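Ticket 552 — Candmont kitchen, mugs and tray
Last updated: October 1, 2018

Opened by Ruba Sabbagh. Mugs from the Banwood set keep a musty smell after draining. Worst in the pink one. Tried a longer rinse, no change.

Reply, Trilok Bansal: are they going face down on the flat tray? No air gets under the rim.
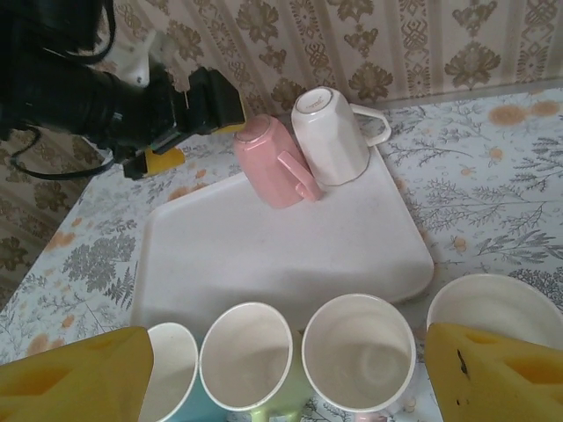
Pink and white mugs upside down on the white tray, others upright in front.

TB: ok so tray has no slots. Try a folded tea towel under the rims, or prop one side up. Leave 2 hours before they go in teh cupboard.

RS: towel tried — better but pink still smells a bit. Will do bicarb overnight.

TB: fine. Keeping open till you've checked, wire rack on order from Smadi if not.

We use cookies to keep you signed in. Accept / Manage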